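Fledumetti Key Stand: Setting Up and Using
Section 3. Putting the stand where you'll use it

By now the post should be standing up from the base. If it's leaning, go back to Section 2 and turn it until it stops. If it's lying on the table, go back to Section 2 and read it this time.

1. Pick a flat surface near the door you really use. Many homes have a handsome front door and a side door that does all the work. The side door wins.

2. Wipe the surface. Grit under the base will scratch both parties.

3. Set the base down flat, with the post on the left and the bowl on the right. Left-handed households may turn it around - we won't check.

4. Leave enough room in front for a hand to arrive in a hurry.
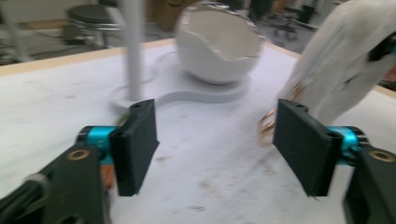
Is the bowl supposed to have a broken edge?

The jagged rim is the design, and it left us that way. If a piece has come off and is rattling around in the box, write to Trultent and we'll replace the bowl.

CAUTION: Don't lift the stand by the post. It looks like a handle, which we've been told in 252 separate messages. Lift from the base with both hands.

Section 4. Lining the bowl

Keys are hard on a bowl, and noisy at midnight.

1. Take a soft white cloth or a few sheets of tissue.

2. Crumple it. Folding it neatly makes a flat pad, and keys skate right off.

3. Push it down into the bowl. A little overhang is fine.

4. Change it when it starts to look like something you'd hide from guests. Old keys leave brown marks, and so do old pockets.

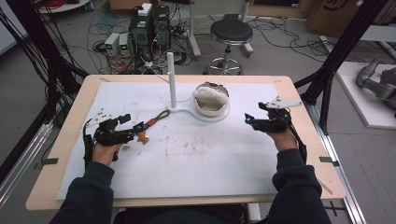 Sumaiya Sikder

Section 5. Keys, cords and the daily routine

1. Empty your pockets before you take your shoes off. After the shoes, all is lost.

2. Loop any key ring with a long cord over the post. The cord should drop over the top without being forced.

3. Put short rings and loose keys in the bowl, on the cloth.

4. If a ring carries both a cord and a heavy bunch of keys, hold it by the cord and let the bunch hang down first. It swings less.

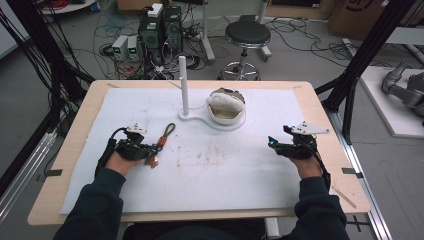

5. Keep it to three rings on the post. A fourth will fit, but the one you need will be at the bottom.

NOTE: Receipts, coins and dead batteries will find the bowl within 30 days of setup. Tip them out when you change the cloth.

CAUTION: The bowl isn't for food, candles or anything still burning. Hsin-yi Pan in our returns department has asked for this line to be kept in.

For cleaning the base and post, see Section 6.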